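Getting Better Sound From Streaming Music at Home

Posted 25/02/2025 by Cathal Ó Briain

We gave up our CD shelf in December, all 27 boxes of it (yes, really!), and I've been fussing with the speakers in the living room ever since. A few readers in Jondasbridge asked what I've learned so far, so I'm putting it down while it's fresh.

Start with the app. Most music services pick a lower quality to save data, and that setting is usually buried under "playback" or "audio." Turn it up for Wi-Fi and leave it alone for mobile, or your phone bill will have something to say about it. While you're in there, switch off volume leveling and play a song you know by heart. I like mine off, my wife likes hers on, and we get along fine.

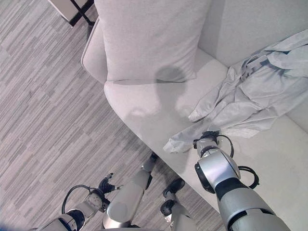

Next, pull your speakers 8 inches or so out from the wall. Ours were jammed right into the corner and the bass was pure mud. Tweeters want to be near ear height when you're sitting down, and a couple of old hardcovers will do the job nicely until you find proper stands.

If songs keep stopping, download your favorite playlists overnight. I keep up to 1,000 tracks on an old tablet and it never complains.

Dust the grilles with a soft, dry paintbrush, and keep the spray polish well away from them.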